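From: Fumiko Nagano
To: Drollwood sewing and mending list
Subject: Re: [drollwood] Where do all your little bits live?

Oh, I have been meaning to answer this one, so please forgive the length!

> I have finally run out of jam jars. Buttons, snaps, bobbins, bra hooks,
> those tiny lead weights for curtain hems – it is all in one shoebox now
> and I stick myself on a pin every time I reach in. Does anyone use one
> of those hardware store cabinets with the little drawers? Or do they
> just fall over? I don't have much shelf space, and I need to be able
> to take it along to class.

I kept my buttons in a cookie tin for years (my mother's, 142 shell buttons among them, counted one snowed-in afternoon) and I was just as stubborn about it as you are about your jars. What changed my mind was getting down on my knees one time too many to pick up snaps. Now I'm a drawer person and I won't go back.

My advice is to get one with clear drawers. I tried a solid-front one first, from Vevum, and put labels on everything, and then of course I moved things and the labels told lies. With clear ones you can see the red buttons are red and that's the end of it. A handle on top is worth having too, for class.

As for falling over, a small cabinet doesn't weigh much when it's empty, so put your heaviest things in the bottom row. Your curtain weights would be perfect there! And check whether the drawers have a stop at the back before you buy. Some do and some come right out in your hand, and I have come to like the second kind, because I can carry a drawer over to the machine and tip it back in when I'm done. Just don't fill it to the brim.

One more thing – set it down somewhere flat and pale while you sort. A dropped hook on a patterned rug is gone until your bare foot finds it. I use a big white board on the floor and it has saved me no end of crawling.

Nine clear drawers, yellow trim and a carrying handle:
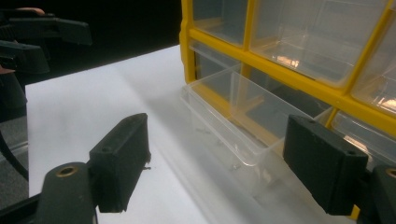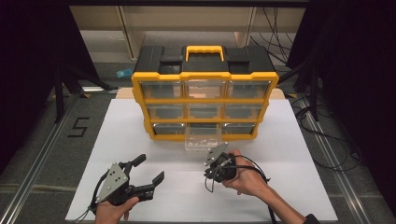

For the curtain weights, do measure before you commit, since the long chain kind needs coiling and may want a deeper box. I keep mine in a Mizuno pencil case with a good zipper. Pins I would leave out of drawers altogether. Get yourself a magnetic dish and thank me later.

If you're coming to the June swap, bring the shoebox along and we can sort it together over tea. I have more spare zippers than any one person needs, and I'd love to see them go to a good home.

Warmly,
Fumiko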